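4.2 Closing on the module

1. Unplug the tower and lay it on its side, power supply away from the arm.
2. Set the finger gap in Jorik to 33. The old guide says 138; I don't believe it.

Two views from the wrist camera:
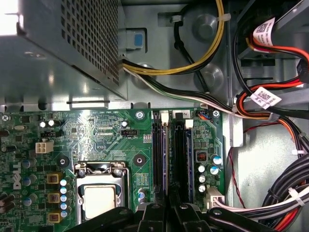
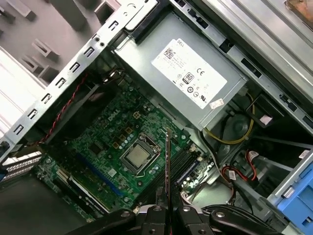 3. Lower at the slowest speed. Stop if a cable moves.

Caution: "Auto-align" supposedly finds the slot by itself. Keep a hand on the stop button anyway.

Note: Gergely Szűcs swears by foam finger pads. I remain unconvinced.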